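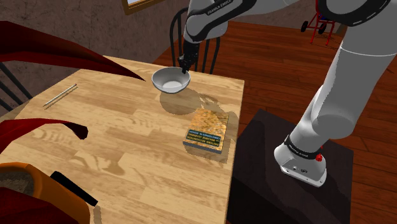 **Will Enby really play her full minutes for Ostholm this October?** I doubt it, whatever the club's announcement says.

The release, dated 25 Feb 2019, calls the guard "fully available" for the qualifying window. Fully available to whom? Her contract with Pultotano runs through the same month, and Pultotano has two league games in that stretch. Clubs don't hand over their starting point guard because a federation asked nicely.

Coach Vaida Baranauskienė told season ticket holders that a deal on minutes is "basically done." We heard the same about Adomaitis last year, and she ended up playing 5 minutes in the opener and sitting out the rest with a sore calf.

Enby has 124 caps and her knees know it. She is still the best passer on the roster, so of course the ticket office wants her face on the poster. The opener drew 2,968 last time. A poster might sell a few more seats, but I'd like to see the signed release before I buy mine.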